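Do you really need drawer organizers?

I have been suspicious of drawer organizers ever since I paid 62 dollars for a set of bamboo ones that fit no drawer in my apartment. The shop called them adjustable. They adjusted by half an inch. They now live on top of the fridge and hold nothing.

So when my neighbor Zodwa Joubert told me she sorts all her small stuff in packing trays and old box lids, I was ready to be unimpressed by that as well. I tried it for a month anyway. Most of it works. Some of it is oversold, and I'll get to that.
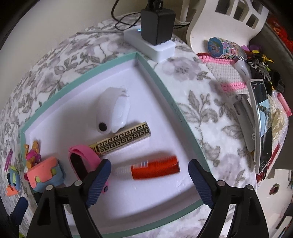 Small things go missing when they have no edge around them. A bed, a couch or a counter will swallow a lip balm in minutes, and a pretty basket is no better, because everything sinks to the bottom. A shallow tray keeps it all one layer deep. I like foam for this, the kind that comes as packing, set inside a lid with a rim. A computer mouse, a lipstick tube, a little orange bottle and a pink smartwatch band can share one tray and you can still pick out any of them at a glance. Small toys are another matter. Give them their own container or they will take over.

Now for the claims I don't buy.

"Sort by category." Fine for screws. For the things you use every day, sort by where you use them. My charger and my hand cream have nothing in common except the nightstand, and that's where both of them stay.

"Label everything." You can see into an open tray. Save the labels for boxes with lids on, and write on the short side, so you can read it when they're stacked.

"Buy the matching set." Lundomov sells one, and I'm sure it looks lovely in somebody's hallway. Measure the drawer first, inside, front to back, with the drawer pulled all the way out. Then look at what you already have in the recycling.

Foam does have its faults. It crumbles at the corners, it picks up pen marks, and nail polish remover will eat a hole right through many kinds. Keep anything that might leak in a plastic tub. For dust, a barely damp cloth is enough – scrubbing just roughs up the surface.

Afaf Nimri wrote in to say she empties hers every night. I don't believe that for a second. I empty mine when I can't see the bottom anymore, and so far that has been often enough.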